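One arm first, then the shelf of extras

The equipment lead at Daltus has a spreadsheet with 371 lines in it, and she is happy to scroll through all of them. "I love this part," she says. "Everyone wants to talk about the arm. I want to talk about cables!"

Her plan for the Zisengate lab starts with a single arm, a hand with fingers, and a plain wooden table. Parts for handling trials come out of a small-parts budget of $1,607, and she guards it closely.
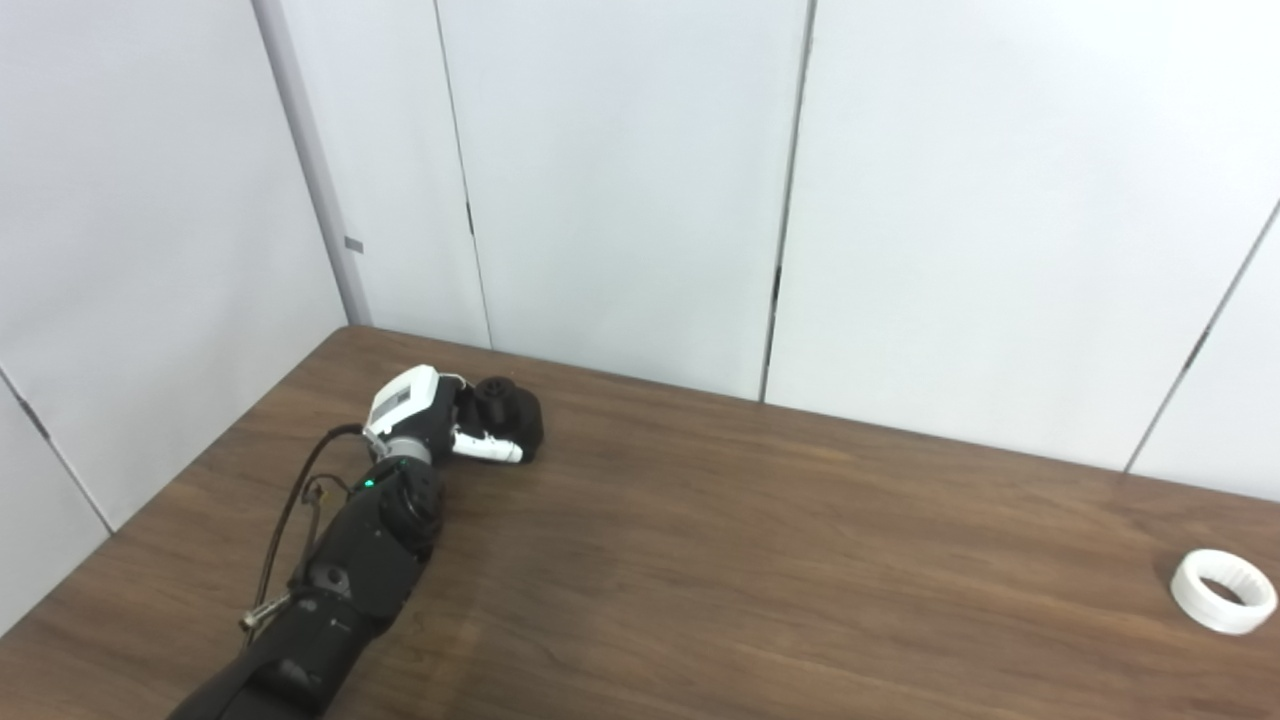
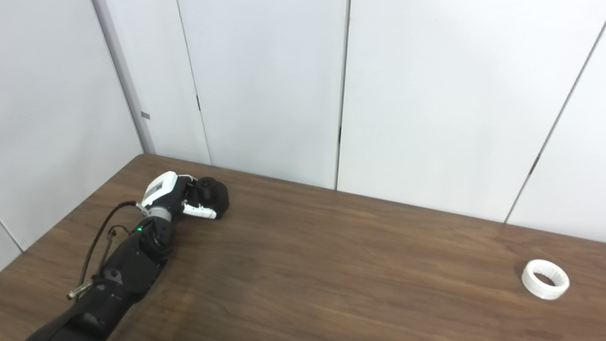 What she would buy first

"Spare fingers," she says, before the question is finished. "Then connectors, then more spare fingers." She has set aside 70 hours of bench time for the first round and wants at least 100 grasps logged on each part before anyone asks for a second arm.

Duvitz, the sister site, ordered two at once. She would have waited. "You learn so much from the first one, and it changes what you want from the next (we rewrote our whole wish list in June). It's a great feeling, crossing out something expensive."

The second arm is on line 212, still marked "maybe."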